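Pelard Limestone Assessment
Progress report to the Votanholm Minerals Fund
Prepared by Piroska Szilágyi, project geologist
Tuesday, August 29, 2023

Summary
The project continues to examine whether the limestone at Pelard is pure enough for use in lime burning. Drilling at the northern face is complete and laboratory work is under way. Spending remains within the approved budget.

Drilling and sampling
The contractor, Livside, drilled 16 holes along the northern face, each to a depth of 30 metres. Core recovery was good except in the two most easterly holes, where the rock is broken and clay fills many of the joints. Roughly 900 samples have been logged and bagged under the direction of Rigoberto Bermúdez. The clay-bearing lengths have been kept separate so that they do not affect the results for the main bed.
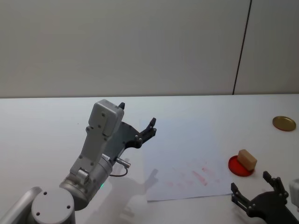

Laboratory results
The first batch of results shows a high calcium content in the upper bed. Magnesium rises towards the base, where the limestone passes into dolomite. The boundary is uneven and cannot yet be drawn with confidence on the eastern side. Socorro Mosquera has asked for repeat tests on samples whose silica values did not agree between the first and second runs.

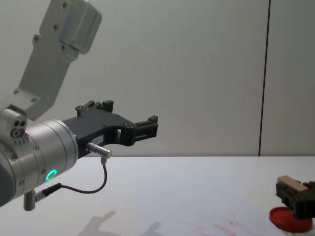
Page 2

Access and land
The track from Giraldo was closed for a short time after heavy rain and has been repaired with crushed stone from the old workings. Jairo Alvarado has met the two landowners to the south. One has agreed to further drilling; the other has requested a plan of the proposed holes before replying.

Work planned for September
The repeat tests will be finished and the bed boundaries redrawn. Nilton Arboleda will prepare the first estimate of tonnage for the upper bed. The Fund is asked to confirm that the unspent transport allowance may be moved to laboratory costs.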